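Celstead grasp-release fault

The Celstead grasp-release fault was a recurring failure in the Gondico, a multi-finger robotic gripper made by Skornerer, in which the hand did not let go of thin fabric after receiving an open command. It was first recorded in February at the Celstead test site, during trials of light household and office handling tasks. No person was injured. The fault led to a change in the gripper's control software and to a revised stop procedure at the site.

Background

The Gondico was designed to handle both rigid and soft objects with one set of fingers. Its controller, named Chu, sets the closing force from the current drawn by the finger motors and treats a hold as complete when that current levels off. The method worked well with boxes, bottles and tools. Nonwoven fabric, of the kind used in disposable masks and protective covers, proved harder to handle. A single layer offers little resistance, and the controller tended to keep closing until a fold had been drawn in between the fingers.
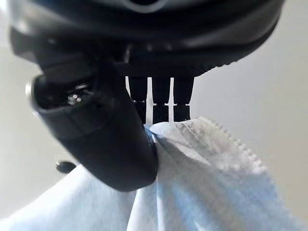 Once a fold of this kind had formed, material could work its way into the narrow gaps beside the finger joints. The motors then met more drag on opening than on closing. Chu read the added drag as contact with a new object and returned to its holding state. The operator's display, however, showed the command as carried out.

Course of the fault

The trials at Celstead included 126 fabric pickups. The hand failed to release in 23 of them. In most cases a second open command cleared the hold. In 2 cases the arm began its next programmed movement with the fabric still in the fingers, and the trial was ended with the emergency stop.

The second group of trials took place near office furniture, where the consequences of a missed release were judged to be more serious. Trailing fabric can catch on a projecting part, and a moving arm may then pull a light piece of furniture toward itself or toward a person nearby. Chairs received particular attention in the site's hazard review. The space under a seat is confined, and adjustment levers offer several points on which cloth can snag.
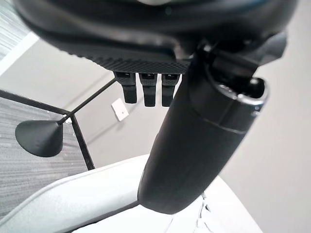
The review also noted that a hand working low to the floor is difficult for a standing operator to see. Under the original procedure, an operator who suspected a missed release was permitted to lean in and check. This step was withdrawn.

Investigation and changes

The investigation was led by Huệ Khúc, a safety engineer at Skornerer. Her report identified the main cause as the use of motor current alone to confirm release. It listed the finger gaps as a contributing factor and found no defect in the motors or wiring.

Under the revised software, the controller compares finger position with the commanded position before any further arm movement is allowed. If the two do not agree, the arm halts and the display shows a fault. Operators must then wait 60 seconds with drive power off before reaching into the work area. Fabric may be cut free but may not be pulled.

See also

Emergency stop
Robot end effector
Soft object handling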